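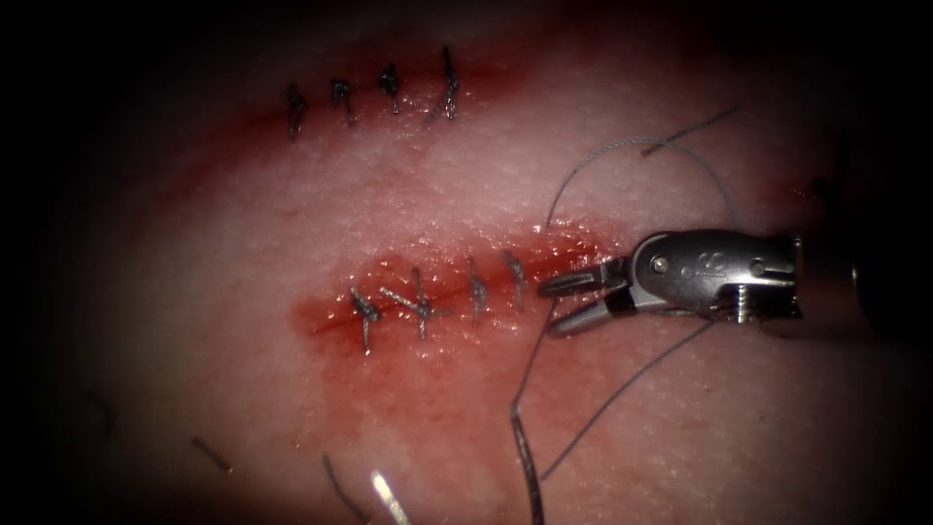 Skills Room Check, Nosar Training Centre
Room 3, ground floor. Checked 5 Jul 2025, before the suture course.

1. Doors and exits
Main door: pass. Closes fully and latches.
Fire exit to yard: pass, with comment. The bar is stiff at the left end. Oil it before the next check.
Exit sign: pass. Battery light green.

2. Floor
Vinyl: fail. The seam by the sink has lifted again. It was glued in June and has not held. Tape it down now and ask Gaete to quote for a new strip.
Mats: pass.
Cables across walkways: none.

3. Sharps
Bins mounted at bench height: pass.
Fill level: one bin is over the line. Close, label and swap it today.
Needle counters on each bench: pass.
Disposal log: up to date, last entry 491.

4. Practice pads and thread
Used pads bagged separately from general waste: pass.
Storage box lids: two cracked. Still usable, but replace with the next Skanberg order.
Out-of-date thread: one packet found at the back of drawer B. It may be used for knot practice only and must be marked as such.

5. Electrical
Plugs and leads, by eye: pass.
Test labels: the bench lamp nearest the window has no label. Taken out of use until tested.
Extension leads: one. It was plugged into another when we came in. Separated. Please don't join them again.

6. Washing and first aid
Hot water: pass. Takes a while to come through.
Soap and towels: pass.
First aid box: short of medium plasters. Eye wash in date.
Accident book: moved to the office shelf. The notice on the wall still gives the old place.

7. Fire equipment
Extinguisher by the door: pass. Pin and tag in place.
Heater: an Oritent unit, 2,000 watts. Keep it 1 metre from the curtain. It was closer than that.

Result: room may be used once the floor is taped and the full sharps bin is gone. Other items to be done within 10 working days.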